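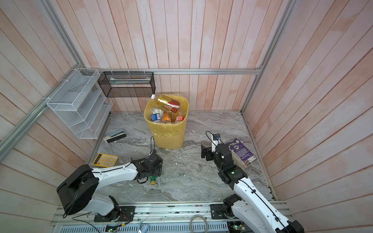

Nazma Munasinghe

Tóth two-arm bench kit: equipment page, Lultircombe shared workshop

Last changed 24 Apr 2024

Status: working, with conditions. Read the conditions before you book it.

The kit is sold as a weekend build. I have now put one together with Efraín Henao, and I would like to meet the person whose weekend that was. We began in July with the rails and the mounting platform, and the second arm didn't move under its own power until the clocks had gone back. Some of that was us. A fair bit of it was the instructions, which show the left arm's base plate upside down on one sheet and the right way up on the next.

What you get

Two arms with white segments and black joints, a gripper on each, base plates, screws, cables, and a control board per arm. The rail for the platform and the enclosure is cut to length at the factory, and to be fair to Tóth the cuts were square. The planks and the marble-patterned floor are ours. Skalar supplied the software, which is free for members and worth nearly that much.

The wrist camera is an extra. The sales page has it down as optional. You can run the arms without it in the sense that you can run them, and then watch a gripper close politely on air. Buy the camera.

What it is meant to do

Tidy up. The claim on the box is that it will clear a mixed floor of small household things: bottles to the bin, stationery to a basket or a rack, books to one side. So that is the floor we gave it. Yellow bin with a liner in it, black mesh basket on the back rail, white wire organiser on the left wall, and a few ordinary objects put down at angles a person might leave them at. The green bottle with the yellow cap is the one we use for most runs, and the stapler, the calculator and the purple book take turns at being the hard one.

What it does

Bottles, mostly yes. An upright bottle is easy. A bottle on its side is a matter of which way the cap points, and I have seen the same gripper take it cleanly and then nudge the next one into the wall. Over 200 logged tries with one bottle on the floor, it failed 22 times. Chie Imai thinks that is good. I think it is good for a machine that had one bottle to think about.

A full bin is another matter. Once the bin is packed up to the rim the arm has no idea of it, and will set the next bottle on top of the heap and let go. Empty it yourself between runs. The software has a setting called "container aware" and I have yet to see any sign that it is.

The stapler is passable if it lies clear of the wall. The calculator is not. It is flat, the jaws are angular, and the grip slides off the edge unless the thing is propped. Books depend on the cover. Ulises Condori got a paperback into the basket on his first go and has been unbearable about it, but he had stood it half open beforehand, so I have not written it down as a result.

Two arms or one

You pay for two. For picking things up off a floor I am not persuaded that you need two. The arms do reach different corners, and the left one is much the better placed for the organiser. But they don't help each other in any way I'd call help. The "handover" demo that comes with the software worked 3 times for us, and then the right arm came down across the left wrist cable and we stopped. If you want to try it again, speak to me first and keep a hand on the switch.

Cables

My chief complaint. The cable at each wrist stands up in a loop with nothing to guide it, and a loop is a thing that catches. We have strapped what we could along the forearms. Clollwood sell a spring guide that is supposed to cure it, at a price I won't repeat here, and Milagros Quintero has offered to print something instead. Until then, look at both loops before each run and again after any crash.

The boards sit low at the front of the platform, where a sleeve or a cup of tea can find them. A green light means the board has power. It does not mean the arm knows where it is.

Booking conditions

Members who have had the bench induction only. One group at a time.
Run at slow speed until you have seen your whole routine through once.
No glass, no open drinks, nothing heavier than a full stapler.
Fingers out of the enclosure while either arm is live. The jaws don't look like much, but they pinch.
Write failed runs in the log as well as the good ones. The log is the only reason I believe any of the numbers above.

Service

The maker says to grease the shoulder joints every 1,000 cycles. It doesn't say what a cycle is. I wrote to ask and was sent the same sheet again, so we do them when they start to groan.

Spare jaws are in the drawer marked JAWS. Please put the old ones in the tin beside it and don't mix them.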